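Plollbridge bench notes: two sets of fingers, one bin of knives

The gripper comparison that began in May is finished as far as the short list goes, and this item covers what was tested, what the numbers looked like and what will change on the benches as a result. Readers who only want the outcome can skip to the part on settings near the end, but the details matter if you are planning to run the same parts in your own shop.

The question came from the packing side. Plollbridge handles a lot of small hand tools that arrive mixed and have to go into soft bins before they are sorted. Slim items are the worst of them. A retractable knife is long and narrow and lies close to the table, so a finger that is even slightly too thick pushes it along instead of getting a hold on it. The old fingers did well with tape rolls and marker pens and poorly with anything flat. We wanted to know if a different finger would fix that, or if the trouble was in the arms, the cameras or the way the operator was driving them.

Two finger sets made it to the bench. The first was the Ulent set, which has a wide pad and a fairly soft rubber face. The second was the Moffat set, which is narrower and harder and comes to a thin lip at the end. Both fit the same gripper body, so a change takes a few minutes with a hex key and nothing else has to move. A third set was ordered and sent back because the mounting holes did not match.

Both arms carried the same fingers in every run. We did think about putting one set on each side and comparing left against right, but the left arm on that bench has a little more play at the wrist than the right one, and the results would have been hard to read. Changing both at once cost time and gave cleaner numbers.

Each set was run on 4 tasks. The first was picking a single knife off a bare table and putting it in the bin. The second was picking from a loose group, where the knives touch or lie close to each other. The third was a handover, with one arm picking up the knife and passing it to the other. The last was holding the bin by its rim with one arm while the other arm put a knife inside. The operators used the same leader arms they use for normal work, and nobody was asked to go faster than usual.

In total we logged 848 attempts, split evenly between the two sets. An attempt was counted as good if the knife ended up where it was supposed to be without being dropped, and without the operator having to let go and start over. A second try at the same knife was written down as a new attempt. This is stricter than the rule used last year, so the figures should not be set beside the older ones.

On a single knife the two sets were close. The Ulent pads needed a steeper approach and a firmer push against the table, but once they had the knife they kept it. The Moffat lip slid under the edge of the handle with less fuss. Operators liked it better from the first hour, and several of them asked to keep it on overnight.

The loose group is where the sets came apart. The Ulent pads are wide enough to touch two handles at once, and a good share of the failed picks were double picks, with the second knife falling on the way to the bin. The Moffat set got into the gaps between handles and missed far less often. It had its own problem, though. The hard face slipped on smooth plastic if the knife was taken near one end, and the knife would swing down and hang from the lip. Taking it near the middle solved this most of the time.

The handover went to Ulent by a clear margin. With wide pads on both sides the receiving arm does not have to be lined up very well. With the Moffat set the operator has to bring the two tips almost exactly together, and people slowed down to do it. The bin task was close to a tie. Soft fabric folds into either kind of finger, and the rim held up to both.

All the work was done in the flowered booth, with the two arms on the front rail and the floral walls on three sides. The busy background was kept for the whole test. A finger that only works against a plain gray panel is of limited use to the sites, and the vision side wanted the harder case included from the start. 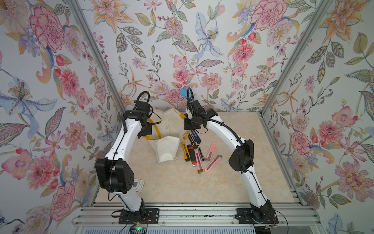
Both arms at the bin, with the knives laid out for the loose-group task.

The camera check was run alongside the finger test on the same bench. We compared the stock wide lens with the Ruvton narrow lens on the fixed view. The narrow lens gives a sharper look at the tabletop and shows the slider buttons on the knives clearly, which helps the operator judge which way a knife is facing. It also loses the outer part of each arm when the elbows are spread. For knife work we think that is an acceptable trade. For large boxes or cloth it is not, and those benches will stay on the wide lens for now.

The controllers were left alone except for one change. Grip force had been set to a single value for every job, and it was too high for the Moffat fingers. The hard lip left small marks on the handles and wore down quicker than expected at the corners. We brought the force down by 13 percent and the marks stopped showing up. The same cut on the Ulent set made it drop knives, so the force value now has to be stored with the finger type. If you change fingers and do not load the matching profile, you will see either slips or wear, depending on which way you got it wrong.

Settings going forward are as follows. Benches that pick small flat items will get the Moffat set, the lower force profile and the Ruvton lens. Benches that do mostly handovers will keep the Ulent set and the old profile. Mixed benches should stay as they are until the next round – the gain on picking does not make up for the slower handover if a job has a lot of both.

A few points on handling, since questions have come in. Slide every blade back before the knives go on the table, and check again when you reset, because a slider can get pushed during a pick. Stop both arms before you reach in. Wear the cut gloves for resets, including short ones. Worn finger pads go in the marked tray and should not be put back in the drawer with the new ones.

The spare Moffat fingers are on the shelf by the parts bench, 3 pairs for now, with more on order. Please sign them out. The attempt logs and both force profiles are in the shared folder under the bench name. The next round will look at a softer coating for the Moffat lip, to see if it can hold smooth handles near the end without getting any thicker. Sites that want their own items included should send a small box of them to Plollbridge with a note saying how they are normally packed.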